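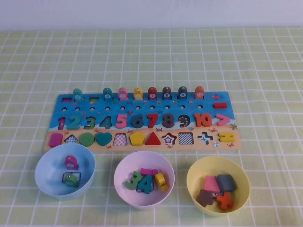

March, lab notebook, puzzle board task

Long day, mostly good. I'm writing this up before I go home because last time I left it until morning and couldn't read half of what I'd scribbled on the tape roll.

So, the board. We moved to the beach one this week after the plain pegboard got too easy, and I like it a lot more than I thought I would. It has fish pegs along the top, chunky numerals through the middle and shapes along the sand at the bottom, so one toy gives us three kinds of pick and three kinds of place. The blue bowl gets the fish, the pink one gets the numerals and odds and ends, the yellow one gets the shapes. Dinesh Bandara wanted everything in one big bowl "like a real kid would do it" and he's probably right in the long run, but I want a clean set first and then we can make a mess on purpose.

Where we are: the target for Luda (our name for the whole board collection, for anyone reading this who joined after the kickoff) is 3000 episodes. We have 2290 that passed review. Dinesh did the pull from the Fekete drive at lunch and 724 of the ones we have are shape placements, which felt low to me until I remembered we lost most of a week to the bad bowl heights. The rest are fish and numerals, and the numerals are way ahead because everybody likes driving those!

Things I want to remember about driving the shapes:

The square and the trapezoid are the two that people mix up when they come in from above. On the wrist view they look nearly the same until you're down close. Slow down before the grasp and tilt a little. If you've already grabbed the wrong one, don't drop it back and pretend, put it down properly and end the episode. I'd much rather throw away a whole take than have a sneaky regrasp in there that the labelers have to puzzle over.

The star is a pain. If it goes over the slot even slightly turned, it sits on the points and rocks. I had good luck today setting one point down first and then letting the rest follow (thanks to the Westmont folks for that trick, they do the same with their gear parts). The cross is oddly forgiving by comparison. No idea why, same size more or less.

Fish: please grab by the body. I know the tail is right there and it's tempting. When the peg is lying on its side in the bowl you have to stand it up against the wall of the bowl, and that's fine, leave it in, those are some of the most useful bits we record. The model we trained last month had hardly seen any of that and it just poked at the side of the bowl until it timed out. Painful to watch.

Now the part I wanted to complain about. The wrist camera blurs like crazy whenever we swing quickly over to the bowls. I went through a batch after lunch and kept landing on views like this one:

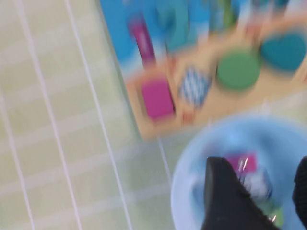 Wrist view over the blue bowl, fingers open. Magenta square, checkered diamond, green circle and heart in the row behind.

It's not useless. I can still name the shapes in the row, and the bowl is plain enough, but ask me exactly what the whitish gray thing between the fingers is and I'm stuck. If I can't say, I don't want to grade a model on it either. Dinesh thinks we should keep every one of these, on the grounds that the robot is going to see the same smear when it runs by itself. I half agree. My feeling is that a blurry view during travel is fine and a blurry view right at the grasp is a problem, so what we settled on (for now!) is that the reviewers mark blur only in the stretch where the fingers are at a bowl or at a slot. Everything in between gets a pass.

I also tried turning the exposure down. It did help with the smear, but the dark pegs went almost black, and the 8 and 9 fish were hard enough to tell apart before. I put it back. More light would be the proper fix. There's a Hellent panel in the cupboard with no stand, and I'm going to see if I can clamp it to the shelf without getting glare off the top of the board.

Small stuff:

The cloth creeps. By late afternoon the grid had walked a bit toward the operator side, and the board goes with it. I pulled it square around 3 and taped the back corners. If you find it loose, tape it again and write the time in the log so we know which takes are before and after.

Start layouts: we've been leaving the same slots empty too often. The heart and the triangle have hardly been out of the board at all. I'll make a new shuffle list tonight and leave it by the keyboard. Please follow it even when it gives you something silly like all the small pieces in one bowl.

Episode names: shapes start with S, fish with F, numerals with N. I found 2 today that started with Q. Whoever that was, I've renamed them, no hard feelings.

Tomorrow: light panel first, then a short run of shapes only with heart and triangle out, then look at the wrist views before doing any more. If the blur is still bad at the grasp we cap the swing speed and live with longer takes. Dinesh has the rig until 10:30, so I'll do the shuffle sheets while I wait.

Still need to order more tape.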